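Chapter 3
Chores: Can Machines Do Them Yet?

Before you read

Write down the last five jobs you did at home. Not the big ones. Wiping a bench, finding the lid that fits, putting the milk back. Keep the list, you'll need it at the end of the chapter.

3.1 The short answer

Some of them. Slowly. And mostly in a kitchen the machine has seen before.

The longer answer takes up the rest of this chapter, and it changes depending on who you ask. Pauline Sowerby ran the packing floor at Hulme, a mail-order firm in Rostdale, and when I visited in September she had one arm doing the work of one person on one line. Same carton, same height, same colour tape. It was very good at it. Then the supplier changed the carton and the line stood still for 3 days. Her view: the arm's fine, it's the world that keeps moving.

A house is worse. Nothing in a house is at the same height twice. Cups get left on their side, someone buys a different sponge, the light changes at four in the afternoon. A person copes with all this and doesn't notice coping. A machine has to be shown, or has to practise, and practise takes a lot of goes.
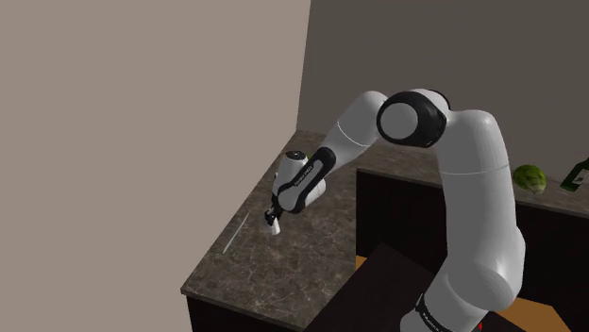
Which is why so much of the early learning happens in simulation. Cheap, quick, no broken plates. Desta Weldu's group at Skudska ran 1240 attempts at a single pick-up task over a weekend, something that would have tied up a real bench for weeks. The catch is friction. Also weight, and squashiness, and anything wet. A simulated object behaves the way somebody wrote it to behave, and a real one doesnt care. We come back to this gap in 3.4.

3.2 What counts as "done"?

Two words to get straight first.

Task: one action with a clear finish. Pick up the cup.
Chore: a string of tasks, plus deciding which ones are needed. Clear up after tea.

Most claims you'll read are about tasks. Most people hear chores. Tariq Bugti, who tested the Plurum home unit for a tenants' newsletter, gave it 30 minutes with a sink of dishes. It moved 5 of them, neatly. Was that a failure? Depends on which word you started with. He scored it both ways and printed both scores, and I'd ask you to do the same whenever a claim comes up in this chapter.

Keep an eye out for the person off to the side too. Who set the table up, who resets it afterwards, who rescues the fork. That labour is part of the chore and it rarely gets counted.

Now get your list out and mark each job T or C. Compare with a neighbour before going on to 3.3.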